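Über uns

Trurix ist ein Ingenieurbüro für Bauakustik und Schallimmissionsschutz mit Sitz in Vandport. Gegründet wurde das Büro von Ingrid Ruiz-Ortega, seit dem Zusammenschluss mit der Messstelle Marchetti arbeiten wir mit 15 Beschäftigten. Bisher wurden 1.958 Gutachten erstellt, überwiegend für Wohnungsbau und Schulen.

Schwerpunkte sind Luft- und Trittschallmessungen im eingebauten Zustand, Nachhallzeitbestimmung sowie Prognosen für haustechnische Anlagen. Die Messungen erfolgen in Terzbändern, bei Räumen über 200 m³ nach gesondertem Messplan.
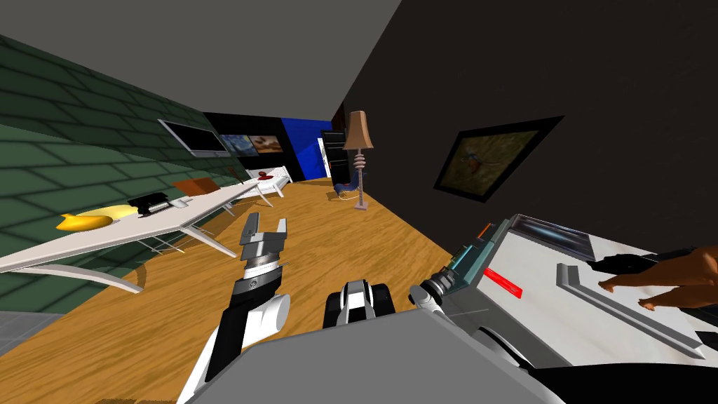 Die Leitung der Messstelle liegt bei Siyabonga Kekana, die Qualitätssicherung bei Darnell Lyons. Jedes Gutachten wird vor Ausgabe von einer zweiten Fachkraft geprüft – auch Kurzstellungnahmen. Rohdaten werden archiviert und auf Anforderung übergeben.

Terminanfragen bitte mit Grundriss und Schnitt. Telefonisch erreichbar bis 16 Uhr.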